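# How Does a Dark Ride Know Where to Go?

A dark ride is a theme park ride that happens indoors. You sit in a small car, and it carries you past scenes with lights, music and moving figures. The car turns and stops all by itself. Nobody is steering. So how does it know the way?

**Rides with a track**

Older dark rides have a rail in the floor. The rail works like a train track, so the car can only go where the rail goes. At Pumero Park, the Dalumach Caves ride has a rail 116 yards long. A motor under each car turns the wheels, and a trip lasts 5 minutes.

**Rides without a track**

Newer rides can have a flat floor with no rail. Some of them have a wire buried under the floor, and the car follows a signal from the wire. In others, a computer keeps checking where every car is and tells each one when to go, turn or wait.

**Why don't the cars bump?**

The path is split into parts called blocks. Only one car may be in a block at a time. If the block ahead is full, the car behind has to stop.

**What makes the figures move?**

The moving figures are called animatronics. They have a frame inside, with joints where a person or animal would bend. Motors or air pressure move the joints.

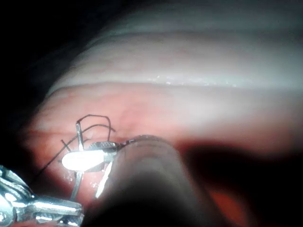
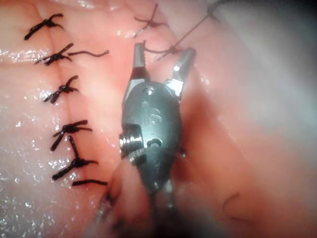
*Small metal jaws and dark suture thread.*

**Who checks the ride?**

Workers test a ride each morning before the park opens. At Pumero Park they send 2 empty cars through first. Then they walk the whole path with the lights on and look for loose parts. This takes 30 minutes.

**Words to know**

- **Animatronic:** a figure moved by machinery
- **Block:** a part of the path that holds one car
- **Scene:** one of the places a ride car passes

Written by Harriet Strickland. Updated 11/9/22.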